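Unit 5: Room Categories, Rates and Guest Capacity in Small Lodges

Reading for this unit: Stojanovska, chapters on accommodation planning, and the Godport case file (available from the course office).

Learning outcomes

By the end of the unit students should be able to define the main categories of lodge accommodation, calculate occupancy and average room rate for a small property, and comment on how the layout of a lodge affects its staffing.

5.1 Categories of accommodation

A lodge is usually classed by the way its rooms are sold. In a catered lodge, rooms are sold individually and the rate includes meals. In a self-catering lodge, the guest pays for the unit and provides food. An exclusive-use lodge is let as a whole to one party, normally for a minimum stay. Many properties combine two of these. The Premano property, used throughout this course, sells its main house by the room from October and lets it to single parties for the remainder of the year.

Students should take care with the word "suite." In some markets it means a bedroom with a separate sitting area. In others it is applied to any bedroom with its own bathroom. A lodge that sells through agents in more than one country should state the bed type, the bathroom arrangement and the maximum number of guests in every listing.

5.2 Occupancy and rate

Occupancy is the number of room nights sold divided by the number of room nights available, expressed as a percentage. Rooms closed for repair are normally left out of the available figure, although practice varies and the basis used must be stated.

Worked case. In the year under review, Premano had 2,727 room nights available and sold 1,464. Occupancy was therefore 53.7 percent. In the same year it recorded 2,492 guest nights, giving an average of 1.7 guests per occupied room. The second figure matters to the kitchen and the activities desk, whose costs follow the number of people in the lodge.

Average room rate is room revenue divided by room nights sold. Revenue from meals, drives and transfers must be separated before the calculation is made. Where a single inclusive price is charged, the lodge should adopt a fixed method of dividing it and keep to that method from one season to the next.

5.3 Layout and staffing

Lodges with detached units require more staff time per room than lodges under one roof. Linen, luggage and breakfast trays must be carried along paths, and after dark guests may need to be escorted. At Godport the units are spread along a ridge, and the management has placed a small linen store at each end.
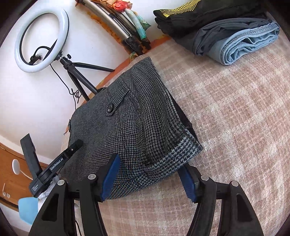 Shared facilities raise a related question. Where two lodges use one reception or one restaurant, the agreement between them should set out who pays for transport, what hours it runs and which guests have priority when tables are limited. Guests should be told before booking if meals or activities take place at another site.

5.4 Reservations records

The Zoneo booking sheet will be used for all exercises. Each entry must show arrival and departure dates, unit, number of adults and children, meal basis and source of booking. Provisional bookings are entered in the same sheet and marked as such until the deposit is received.

Preparation for the seminar

Recalculate the Premano occupancy figure on the assumption that one room was closed for the whole of October. Bring a one-page note on the effect of the closure and state whether the change should be reported to the owners. Notes are to be handed in at the start of the session.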